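## 3. Counting cyclists on the Gralunham towpath

Tymofii Harasym, project report, 2026-04-09

### 3.1 Method

Two pneumatic tube counters were fixed across the towpath, one at Drindell lock and one at the Tkachuk Road bridge. Both logged axle passes in 15-minute bins. Passes were halved to give bicycles. Prams and mobility scooters were not filtered out.

### 3.2 Results

The counters recorded 2778 bicycles over six days in August. The weekday peak fell between 07:45 and 08:30 at both sites. Weekend traffic was flatter and started later. Five bins at Drindell lock were blank and were left out of the totals.

Northbound and southbound flows could not be separated, as each site had a single tube.

### 3.3 Bench work

Tube ends and clamps were checked in the Zelavero lab before fitting. The logger clock drifted by two minutes over the count and was corrected in the spreadsheet.
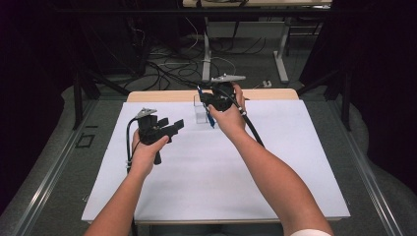 *Fig. 5. Work surface, with a hand-held gripper in each hand.*

### 3.4 Further work

Repeat the count in term time with paired tubes, so that direction can be logged.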